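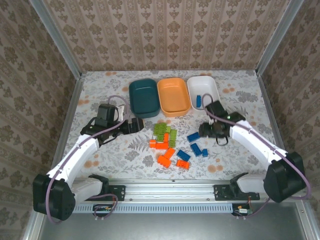 Block sorting is back, and the little ones are going to love it!

We've had building blocks at the Parnthorpe Toy Library for as long as anyone can remember, but they all lived in one enormous tub, and by the end of a busy morning you had to dig to the bottom for anything you wanted (I once spent most of a story time hunting for a single orange L). So this July we're trying color sorting, and I'm already hooked.

The idea is very simple. Tip a small heap of blocks onto a cloth, set out a few open bins behind it, and let the children decide where everything goes. Green, orange and blue make a great starting set — the colors are easy to tell apart, even for a two-year-old who has just discovered the word "blue" and wants to use it for everything.
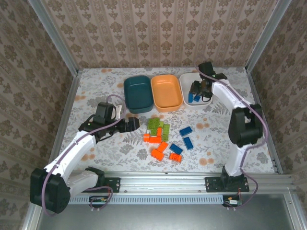

Blue blocks in the white bin, with plenty still to sort on the cloth.

One thing I really like is that the bins don't have to match the blocks. Blue can go in white if that's what you agree on, and the older children get a real kick out of making up the rule themselves and then changing it halfway through. Ottó Vida tried it with his group and they asked for another round before the first was finished!

A cloth underneath is worth having, too. It keeps the noise down and you can gather up the corners when it's time for lunch. A leafy, flowery print is lovely to look at, though if your child is still learning colors you may find that a plain sheet makes the small pieces easier to spot.

Starter sets can be borrowed for 2 weeks at a time. Each one has 63 blocks and comes in a drawstring bag, and Lahcen Hajji has kindly offered to wash the returned blocks between loans. We have 13 sets ready to go, so ask at the desk if you'd like one put aside. And if you have spare bins at home, the shallow kind that small arms can reach into, please bring them along — we'd be delighted to have them.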